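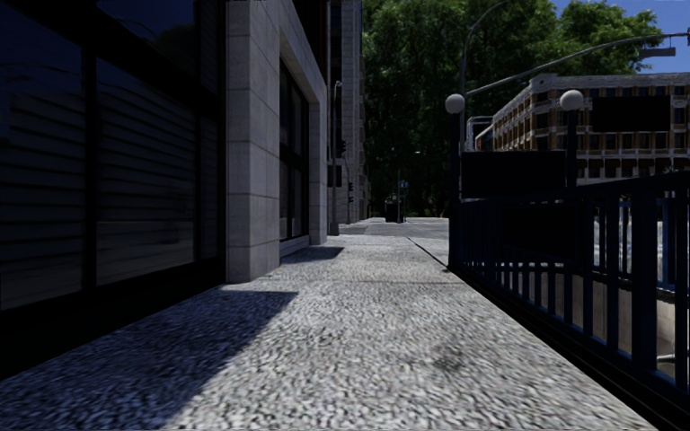
Chapter 6: Recognition and Bargaining in Tenant Associations

Learning outcomes

After working through this chapter, students should be able to:
distinguish a tenant association from a tenant advisory panel;
identify the stages between first contact and a signed recognition agreement;
explain how a bargaining unit is defined and who may dispute it;
assess a draft agreement for gaps in scope, term and enforcement.

Key terms

bargaining unit, recognition agreement, steward, card count, scope clause, fallback rule, ratification

Chapter 5 dealt with the individual tenancy: the lease, the notice and the hearing. Each of those involves one household and one landlord. Collective bargaining changes the number of parties on one side only, and most of the practical problems in this chapter follow from that. A landlord is usually a single legal person with a single set of accounts. A tenant association has to establish who belongs to it, who may speak for it and what its members are bound by once an agreement is signed.
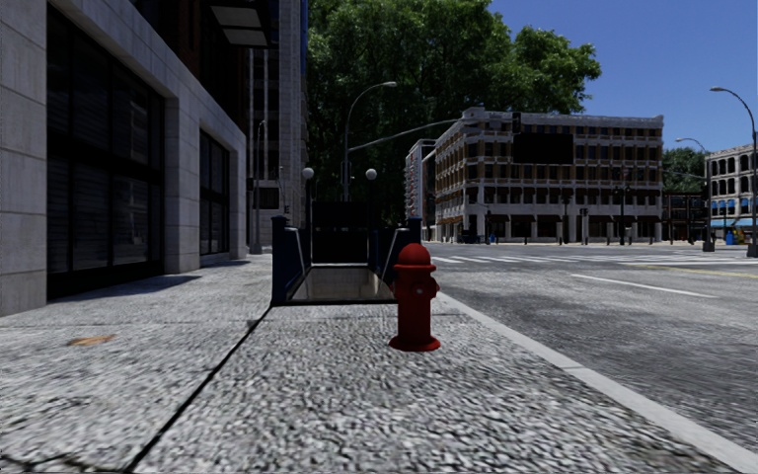 Inès Roussel
Lecturer in Housing Policy and chapter author

6.1 What recognition means

Recognition is a landlord's written acceptance that a named association will represent the tenants of a defined set of dwellings on defined matters. In most jurisdictions it is voluntary. No statute compels the landlord to grant it, and no tribunal supervises the process. The agreement is therefore a contract, and its value depends on drafting.

Three elements must be present. The first is the identity of the parties. Where a building is held by one company and managed by another, both should sign, as the manager seldom has authority over rents or capital works. The second is the bargaining unit, meaning the dwellings covered. The third is the scope clause, which lists the matters open to negotiation. Repairs, common areas and rent increases are the usual starting list. Deposits, parking and redevelopment are often left out and later regretted by one party or the other.

An advisory panel has none of these elements. Its members may be chosen by the landlord, its meetings are held at the landlord's discretion and its advice carries no obligation. Panels can be useful for the exchange of information, but they should be kept separate in the student's mind from the bodies discussed here.

6.2 Running case: the Cleka Tenants' Association

The case used throughout this chapter concerns Drorklow, a rental complex of 396 dwellings in the district of Flornness. The owner, Cisternas, had issued separate notices of increase to each household. Tenants formed the Cleka association in September and began collecting signed membership cards, one per dwelling.

The association set its own threshold. It would request recognition only when cards had been signed in more than half of the dwellings, and it would hold no vote on withholding rent before that point. Cisternas replied that the ground-floor shops should be counted in the unit. The association objected that commercial leases were governed by a different act. The shops were left out, and the dispute delayed the first meeting by 28 days.

Didier Maillard, who acted as recording secretary, kept a register with three columns: dwelling number, date of card, and language preferred for meetings. Names were stored separately. This practice is now common – it allows a neutral person to verify the count without giving the landlord a list of supporters. A fuller treatment of verification is given in section 6.4.
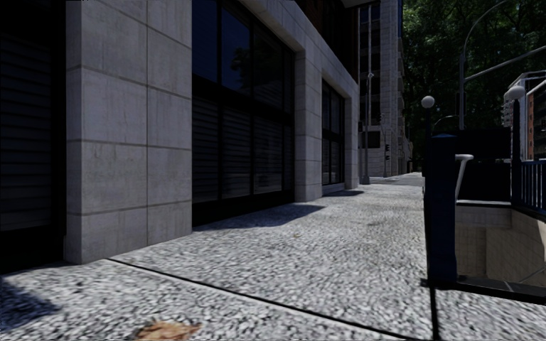 Does a recognition agreement bind tenants who never joined the association?

As a rule it binds only the landlord and the association. A tenant who has not joined keeps the terms of the individual lease, unless the landlord has agreed to extend the negotiated terms to every dwelling in the bargaining unit. Most agreements contain such an extension, and it should be stated in a separate clause.

6.3 Defining the bargaining unit

The unit may be a single building, several buildings on one site, or all dwellings held by one owner in a municipality. Smaller units are easier to organize. Larger units give more leverage, but turnover is harder to track, and a unit of 2,000 dwellings will need a full structure of stewards before any count can be relied upon.

Two tests are commonly applied. Under the common management test, dwellings belong together if the same office sets rents and approves repairs. Under the common interest test, they belong together if their tenants face substantially the same conditions. The tests can give different results where an owner has bought adjoining buildings of different ages.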